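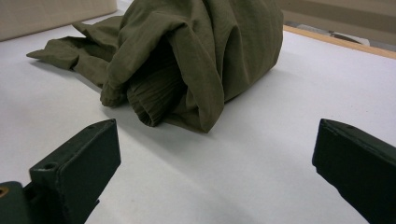 Pretow Tableware and Drinks Circle
Minutes of the October meeting, held in the upstairs room at Ivley, 6.30 pm

Present: Sunita Dubey (chair), Manju Singhal, Harsh Singhal, Geeta Rathore, Eyerusalem Derese (minutes)
Apologies: none received

1. Welcome

Sunita opened the meeting and thanked everyone for coming out on such a wet evening, and Manju in particular for bringing the cardamom biscuits, which were passed round twice before we got to the minutes of the last meeting. These were agreed with one correction from Harsh: the decanter lent for the summer supper was the tall one with the stopper and not the ship's decanter, which has not left his sideboard. Eyerusalem apologised and has changed the file copy.

2. The winter tasting

Most of the evening went on this, and rightly so. Geeta has been talking to Yadav, the importers, and they are happy to supply the wines for the winter tasting on sale or return, provided we take mixed cases and give them the final list three weeks ahead. They would like one of their people to say a few words between the whites and the reds. Sunita said that would be lovely as long as it really is a few words, as members will remember the olive oil evening.

There was a long and very enjoyable discussion about what to pour. Manju would like at least two sparkling wines from Nashik, having been so impressed by the one at her niece's engagement, and Harsh spoke up for a dessert wine to finish, with something salty beside it. Geeta wondered whether six wines was too many for people who have to drive home. It was agreed to pour five, in small measures, with plenty of water on the tables and a proper ginger cordial for anyone not drinking.

Action: Geeta to ask Yadav for a draft list with prices.
Action: Manju to make the cordial, and to try a less sweet batch first.

3. Glasses

Harsh reported on the stock check, which he did over two afternoons with the door propped open for light. We had 1328 glasses of all kinds on the shelves at Ivley. Of these, 84 were chipped at the rim or cracked in the stem and have been taken out, leaving 1244 fit for use. The losses are nearly all among the older wine glasses, and Harsh thinks they have been knocking together in the deep crates. Everybody thanked him warmly for taking on such a fiddly job.

Eyerusalem asked whether we might buy crates with dividers before buying any more glasses, and this met with general agreement. Geeta had seen some good ones in the Fistness catalogue but was not sure the compartments were wide enough for the big red wine bowls. Harsh will take one of the bowls along to their showroom and try it.

Sunita also raised the question of washing up. Several glasses came back cloudy after the summer supper, and she would like us to go back to hot water, very little soap and a linen cloth while they are still warm. Manju said she had been doing it that way all along! It was agreed to put a short note inside the cupboard door.

Action: Harsh to visit Fistness and report back on sizes.
Action: Sunita to write the washing-up note.

4. Money

Geeta gave the figures. The account stands at £3731 with the hire of the room paid up to the end of the winter. She suggested holding the ticket price for the tasting where it was last year, and Harsh agreed, though he did point out that the bread and cheese cost us rather more than we expected last time. After some going back and forth the price was held, and Manju will ask at the bakery whether they would do us a better rate on the small loaves.

5. The loan scheme

Eyerusalem has had three enquiries from members wanting to borrow coupes for family parties. At present there is no proper form, only the notebook, and the notebook has been hard to follow since the pages came loose. She brought a draft form, a single side of paper, and it was approved with the addition of a line for a telephone number. Breakages will still be replaced like for like where possible - Sunita was keen that we stay kind about this, as we have all dropped something.

6. Any other business

Harsh offered to give a short talk in the new year on how lead-free crystal is made, with a few pieces to handle. This was gladly accepted, date to be settled.

Geeta asked for the heating to be switched on earlier next time. Sunita will speak to the front desk.

The meeting closed at 8.45 pm. Next meeting at Ivley, same time, Manju to bring the tea things.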